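Lameo G2 - Pince électrique à deux doigts pour le démontage et la maintenance de matériel informatique

Référence : Lameo G2-324
Catégorie : Préhenseurs / Pinces à doigts articulés
Disponibilité : sur commande
Fiche mise à jour en avril 2021

Présentation

La Lameo G2 est une pince électrique à doigts articulés, prévue pour le travail dans des volumes encombrés : boîtiers d'ordinateurs, baies de stockage, coffrets électriques ouverts. Elle se monte au poignet d'un bras six axes et se pilote depuis le contrôleur du bras ou depuis le boîtier Mivon, vendu séparément.

La cinématique repose sur un jeu de biellettes plates de part et d'autre d'un pivot central. Cette architecture limite l'épaisseur des doigts et conserve un passage dégagé entre les plaques. La caméra de poignet garde ainsi une vue sur la zone de prise pendant l'approche, y compris quand la pince est déjà engagée dans le châssis.

Toutes les pièces soumises à l'usure se démontent avec des clés six pans courantes. Les biellettes peuvent être remplacées une par une, sans dépose du moteur.

Caractéristiques

Actionnement : moteur électrique unique, transmission par biellettes
Nombre de doigts : 2
Finition : noir mat
Visserie : vis à six pans creux
Détection de prise : par mesure du courant moteur
Maintien en cas de coupure : oui, sans consommation
Interface mécanique : bride standard ou plaque d'adaptation Bezerra
Communication : RS-485, protocole documenté
Température d'utilisation : 5 à 40 °C

La pince n'est pas étanche. Elle n'est pas destinée à un usage en présence de liquides, de copeaux métalliques ou de poussières conductrices.

Domaines d'emploi

Le cahier des charges initial portait sur le démantèlement d'unités centrales en fin de vie : extraction de disques, retrait de barrettes mémoire, débranchement de câbles de données. Ces opérations restent l'usage principal. Le modèle est aussi employé en laboratoire pour la constitution de séquences de manipulation, avec un opérateur à proximité.

Les câbles souples demeurent le cas le plus difficile. Une nappe ou un faisceau d'alimentation se déplace au contact du doigt et sa position ne peut pas être déduite d'un modèle CAO du boîtier. Nous recommandons une approche en deux temps : dégagement du faisceau à vitesse réduite, puis nouvelle acquisition avant la prise. Les connecteurs à verrou demandent en outre un effort orienté, que le réglage de force seul ne suffit pas à obtenir.

Essais d'endurance

La version actuelle a été soumise à 2536 cycles d'ouverture et de fermeture sous charge sur le banc Endness, avec relevé du jeu au pivot central tous les 324 cycles. Aucun remplacement de biellette n'a été nécessaire pendant la série. Le protocole et les relevés bruts sont transmis sur demande.

« Le jeu vient des vis avant de venir des axes. Un contrôle du serrage après les premières heures de service règle la plupart des cas », précise Elie Najjar, responsable des essais.

Intégration et mise en service

Le montage sur bride prend quelque 7 minutes avec la plaque Bezerra. Le câble sort par l'arrière et doit être guidé le long de l'avant-bras - prévoir une boucle de mou au niveau du dernier axe. L'étalonnage de l'ouverture se lance depuis le boîtier Mivon ou par commande série. 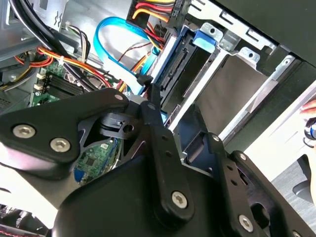 Pour les interventions en boîtier tour, le point d'entrée doit être défini au-dessus du plan d'ouverture du châssis et non au niveau du composant visé. La descente se fait ensuite doigts resserrés, l'ouverture étant commandée à proximité de l'objet. L'encombrement des biellettes varie avec l'ouverture : le volume de collision déclaré dans le contrôleur doit être celui de la pince ouverte. Les fichiers fournis comprennent les deux géométries.

En présence d'un opérateur, la limitation de vitesse du bras s'applique à l'ensemble de la séquence. La pince ne dispose pas d'une fonction de sécurité certifiée. L'analyse de risques de la cellule incombe à l'intégrateur.

Contenu de la livraison

Pince Lameo G2 assemblée
Câble de liaison
Jeu de biellettes de rechange
Visserie de rechange et clés
Modèles CAO au format STEP (téléchargement)
Notice de montage en français et en anglais

Options

Boîtier de commande Mivon
Plaque d'adaptation Bezerra
Support de caméra de poignet
Embouts de doigts à revêtement antidérapant - disponibles à partir du mois d'août

Les embouts de l'ancienne version G1 ne sont pas compatibles. Pour toute demande de prix ou de prêt, indiquer le modèle du bras, la version du contrôleur et le type de bride.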